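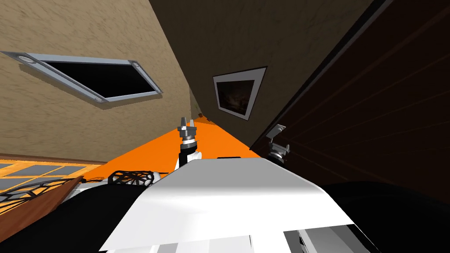 Re: [kimness-readers] Psalm 27 for the evening group in December

From: Shu-fen Liu
To: kimness-readers list

Dear Lok-yiu, dear all,

Thank you for your message, and for the reading plan. I answer between your lines because there are several questions in it, and I want to take each one by itself.

Lok-yiu Huang wrote:
> I would like us to read Psalm 27 on both evenings in December. My
> difficulty is the join after verse 6. Up to there he is so sure of
> everything, and then suddenly he is begging God not to hide His face.
> Sumeya told me that some scholars think it is two psalms put together.
> Should we split it, one half each evening?

I would prefer that we do not split it. I know the opinion Sumeya mentions, and it may be correct about how the psalm was made. I cannot judge this, my Hebrew is too small. But the psalm came to us as one prayer, and people have prayed it as one for a very long time. When I read it alone I find the change of voice quite natural. In the morning I can say "The LORD is my light and my salvation; whom shall I fear?" and mean it, and at 2 at night I say "Hide not thy face far from me" and I mean this also. If we read only the first half on the first evening, the people who come only that evening will go home with half of a man.

So my proposal is to read the whole psalm both times. On the first evening we talk mainly about verse 4, the "one thing" he asks for. On the second evening we talk about verses 7 to 14.

> Also, what do we do with verse 10? "When my father and my mother
> forsake me, then the LORD will take me up." Last year one person was
> very upset by it and I did not know what to say.

I remember this. I think we should read the verse slowly and leave a silence after it, and not explain too much. Some translations have "Though my father and mother forsake me" and some have "For my father and my mother have forsaken me". It is a big difference for a listener. In the first one it is only a possibility, and in the second one it already happened to him. I suggest we put both on the sheet and let people see them. If someone wants to speak about their own parents, we listen, and the rest of the plan can wait.

> Tsz-kin asks if we will sing. He has the Flurkcombe tune.

Please tell Tsz-kin yes, but only at the end. The Flurkcombe tune is beautiful but it goes too high for most of us in the third line. Could he play it one tone lower? Shu-fen Poon (not me, I know that we two are often confused on this list) sang it with the children and she did it lower also.

> How many copies of the sheet should I print? We had 200 last time and
> I still have a box of them.

200 is too many for us. Please print 27. If it is not enough, people can share, and I find that they talk more easily afterwards when they have shared a sheet. The old ones have a printing mistake in verse 13, where the word "believed" is missing, so kindly do not use them again. Without this word the sentence says something very different!

One more point about verse 14, "Wait on the LORD". In my language the word we use for this waiting is the same word as for waiting at the bus stop, and as a child I thought that David was standing in a line. Later I learned that the Hebrew verb is often connected with hope. I would like to hear from Sumeya how it is in the Amharic Bible, if she has time to look.

I can open the room at 7 and bring the lamp and the hymn books. The blue ones are still with Adia, I will ask her.

With warm greetings in Christ,
Shu-fen Liu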